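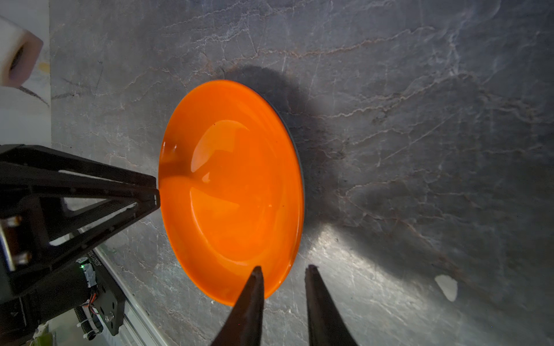

Vesell Singer Biographies

Short biographies of singers and deejays who recorded or performed in Tatville, typed up from club flyers, cassette inserts and artist pages. Current release: Nov 7, 2015.

Contents

bios.csv has 369 rows, one per artist. Columns are stage_name, birth_name, birthplace, year_started, schools, labels and bio_text.
singles.csv lists 3000 singles with the artist's stage name, the label and the side.
aliases.txt maps alternate spellings to the stage_name used in bios.csv.

Text was kept as the artists wrote it, including spelling and capital letters. Cut off at 80 words in the preview column only.

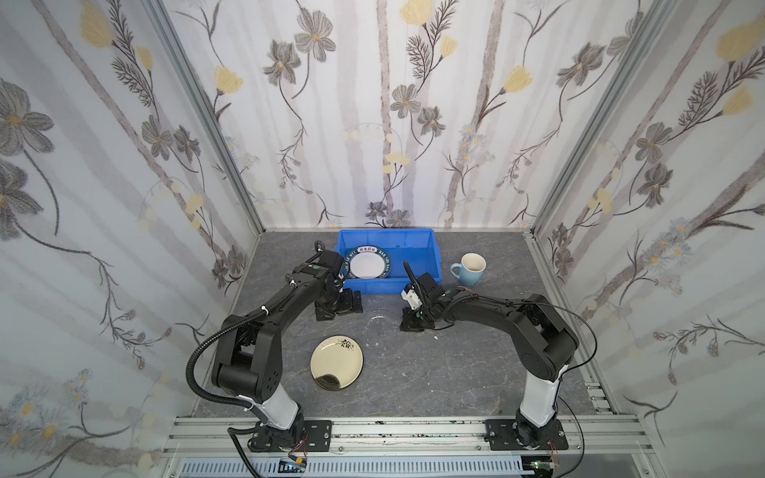 Known problems

Birth year is missing for 188 artists. Please leave the field blank if you don't have a source.
Two singers used the name Phan in the same years. They are phan_1 and phan_2, and some singles may still be under the wrong one.
Cokent label entries before the July update used the pressing date as the release date. Fadi Kassab is fixing these by hand.
Church choirs and sound system crews are not covered.

Corrections

Send the row number, the old text and the new text to Thu Chu. Artists can ask for their own entry to be changed or removed.
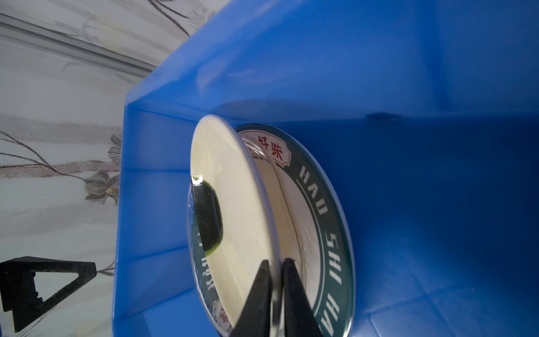 A white plate in the blue bin.

Credits

Typing: Sơn Quan, Khoa Đỗ
Label research: Stepan Maksymiv, Fadi Kassab
Corrections: Thu Chu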